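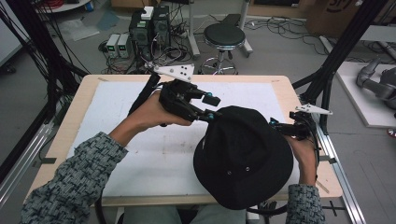

Husutell sets out equipment plan for its Jandville handling workshop

Husutell has approved a plan for the purchase of hand-held grippers, tables and computing equipment at its Jandville workshop, where staff record the handling of clothing and other soft goods for use in training robot arms. The plan covers the coming budget year and was presented to department heads on Tuesday by Sanaa El Fassi, who is responsible for operations at the site.

Under the plan, the workshop will move from 5 recording tables to 14. Each new table will be supplied with a pair of hand-held grippers, a tracking plate for each gripper, a white work board and a computer. Orders will be placed in 4 stages, with the first due to go out in December.

The grippers account for the largest share of the budget. They are held one in each hand by the operator, who picks up, turns and sets down an item in the way a two-armed robot would later be expected to do. Hats have been among the items handled at Jandville, and the department intends to add gloves, scarves and folded shirts once the second stage has been delivered.

"We have asked for more pairs of grippers before we ask for more robot arms," Ms El Fassi told the meeting. "An arm can serve several tables. A pair of grippers serves one person, and when it is away for repair that person has no work to do."

The plan therefore sets aside a reserve of spare finger pads, cables and brackets. Until now these have been ordered singly, as needed, and charged to the general maintenance account. From the start of the budget year they will have a line of their own, and the workshop will be expected to report on its use every quarter. Ashraf Belkadi, who manages purchasing, said that the present arrangement had made it difficult to establish what a pair of grippers costs to keep in service – a figure the finance department has requested more than once.

Work boards were the subject of a longer discussion. The workshop uses white foam boards laid flat on the tables, giving operators a plain, light surface against which dark items stand out well. Foam is cheap and easily cut to size, but it takes marks and becomes rough with use. The plan treats boards as a consumable, to be bought in packs and replaced at the discretion of the shift lead. A proposal to change to a harder coated panel was considered and has been put off until samples have been tried.
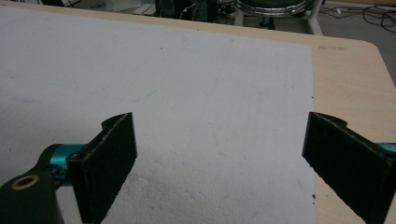

Supply and delivery

Two suppliers, Morsy and Tellton, have been invited to quote for the grippers and their spare parts. Both have been asked to give separate prices for the tool, the finger pads and the tracking plates, and to state how long they will continue to supply parts after the final delivery. Quotations covering only complete sets will not be accepted. An order of 100 finger pads will be placed with the first stage whichever supplier is chosen.

Tables and metal framing will be bought locally. Octavio Mosquera, who is in charge of the building, has asked that no further tables be installed until the floor plan has been redrawn to show power points and cable routes. Cable covers and additional sockets have been added to the first stage at his request, and the cost will be met from the premises budget.

Training

Time for training is also included. New operators will spend their first week at a table with an experienced colleague before recording alone, and the rota for the first quarter has been drawn up on that basis. Mohcine Metwally will oversee the training and will keep the list of items to be handled at each table.

A further robot arm remains on the list of possible purchases but has not been funded. The decision will be taken after the third stage, when the department expects to have a clearer view of how many recordings can be checked on the equipment already in place.

Questions about the plan should be addressed to Ismail Kabbaj in the finance department. Supplier quotations are to be sent to the purchasing office at Jandville.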